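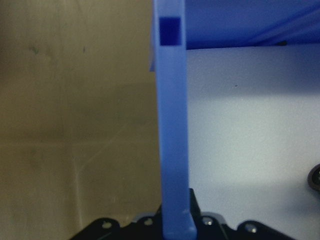 Looking After Opera Clothes and Scores at Home

Most of what singers and chorus members bring home after a run is cloth, paper and shoes, and most of the damage happens in the closet in the first few days. These are the things we do at our house, where two people sing and one plays in the pit.

Air the costume before you put it away
Hang it inside out on a wide hanger in a room with a window open. Leave it overnight. Velvet needs a padded hanger and plenty of space on both sides. Do not spray it with perfume or room freshener.

For sweat under the arms, mix one part cheap vodka with one part water and mist the lining lightly. Test the mix on a seam first. Never use it on silk or on anything painted. Osamu Furukawa, who ran wardrobe for the Costholm chorus for 24 seasons, used it on every wool coat he had and kept the bottle labeled.

Makeup on collars
Powder comes off with a dry brush. Greasepaint does not. Scrape off what you can with the back of a butter knife, press a little dish soap into the mark, wait ten minutes and blot with a damp white cloth. Rubbing pushes it in. If the collar is detachable, take it off first and wash it by hand in cool water.

White shirts and dress shirts
Soak in warm water with oxygen bleach for an hour, then wash as usual. Chlorine bleach will turn some shirts yellow. Iron the collar from the points toward the middle, and the bib last. Keep spare studs in a pill box with a screw lid.

Black shoes
Stuff them with newspaper the minute you get home. Change the paper in the morning. Scuffs on patent leather can be eased with a dab of petroleum jelly on a soft rag.

Vocal scores
A heavy score will crack at the spine if it is forced flat when new. Stand it on its spine, let the covers down, then press open a few pages at a time from the front and the back in turn until you reach the middle.

My Verdi score has 588 pages and has lasted through three productions this way. Store thick scores lying down, no more than four in a pile. Thin ones can stand.

Pencil only, 2B or softer. Old markings come out best with a white vinyl eraser. Brush the crumbs out of the gutter with a dry pastry brush or they will stick the pages together. Loose pages can be held with Japanese tissue and wheat paste. Regular clear tape goes brown.

Programs and posters
Take out staples if they have started to rust, using a thin knife to bend the legs up from the back. Keep programs in a box with a lid, out of the attic and out of the basement. Mabli Lloyd has 58 of hers in two shirt boxes, filed by composer, with a slip of paper between each one.

Garment bags
Cotton is better than plastic for anything staying more than a week. An old bed sheet with a hole cut in the middle for the hook works fine. Pin a note to the outside saying what is in it and when it is due back to the theater.

Page last changed 3/12/22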